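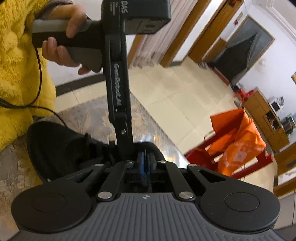 Fluffy yellow with a dark gray-purple cuff.

FOR IMMEDIATE RELEASE

Zulemus opens a winter clothing swap and mending room in Tarnico

TARNICO, 7 November 2022. Hi, I'm Mathias Leitner, and I run Zulemus, the little mending shop on Memumden Street (green door, next to the bakery). I've never written a press release before, so bear with me, but I have news and I'm very happy about it. Our winter swap room is open!

It works like this. Bring in a coat, sweater, fleece or anything else warm that you've stopped wearing. We check the zippers and seams, hang it up, and give you a token. You trade the token for anything on the rails, any time before the end of April. A kids' snowsuit costs one token, and so does a long wool coat. I went back and forth on that for weeks and decided I didn't want to be the guy who argues about what a coat is worth.

If you have nothing to swap, come anyway. We keep a rail by the window for people who just need something warm, and you don't have to explain yourself at the counter.

We tried this out last winter in the back of the shop and 75 pieces found new homes, which was a lot for a space the size of a pantry. The new room is the old shoe store upstairs, with real daylight and a mirror you can stand back from. We're starting the season with 41 coats already on hangers, plus a big heap of scarves I still have to sort (I keep putting it off).

The mending table is the part I'm most excited about. Three evenings a week you can sit down with us and learn to darn a sock, replace a button or rescue a snagged fleece. My favorite is teaching people how to bring matted fluffy pile back to life. You use a soft brush and short strokes, and you keep away from the hot dryer! Thread, needles and tea are free. Patches are a dollar or two, depending on size.

Our friends at Nyamweya, the fabric store across the square, have given us a huge box of remnants for linings and elbow patches. There's some gorgeous plaid in there, and I've already set a piece aside for my own jacket, so don't ask me for the red one.

What we can't take: underwear, ski boots, and anything with a strong smell of mothballs. Please wash things first and empty the pockets. I have a jar of keys from last year if you're missing one.

The swap room is open Tuesday through Saturday, noon to 6 p.m. Mending evenings run Tuesday, Wednesday and Thursday, starting at 6:30. No sign-up needed.

Reporters are welcome to drop by during open hours. Bring a sweater.

Press contact: Mathias Leitner, Zulemus, Memumden Street, Tarnico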